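Zutorero Club Notes, 11/11/2022

Our home recording project passed 1,131 clips this week, and we are thrilled! When the club voted back in October to teach the Kassab arm to tidy up by learning from people, the target of 3,000 looked a long way off. Now 17 students have signed up for grippers, and the sign-out sheet in the lab is full through the end of the term.

The job everyone wants right now is tray packing. You work with a gripper in each hand and move small things in and out of a shallow box, one at a time, wherever you have a flat spot at home. Beds have been very popular, wrinkles and all, and we love that. A sheet gives a little under the pads, so you have to slow down and come in at a better angle than you would on a desk. Round things are the most fun (mandarins especially!) and anything in a crinkly wrapper will keep you on your toes.
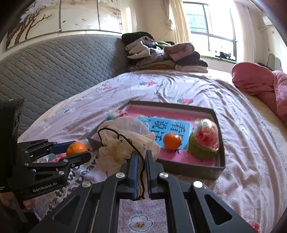
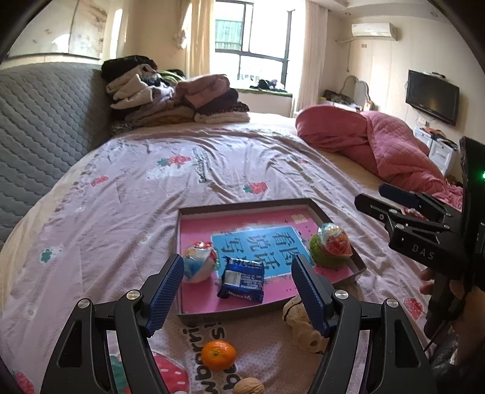 A few notes from the Cinivis team, who check every clip before it goes into training. Please open the jaws all the way before you reach. Hold still for 3 seconds at the start and again at the end, so the software can find its place. If you drop something, keep going and pick it up again, as those clips are some of the best ones we have. And swap your objects often! The arm has seen plenty of the same blocks from the lab shelf and could use some variety.

The Wurnier build group has the new wrist mount nearly done and is looking for two more people who like small screws. No experience needed, just come by the lab after class. Gripper returns go in the blue bin by the door, with the batteries out.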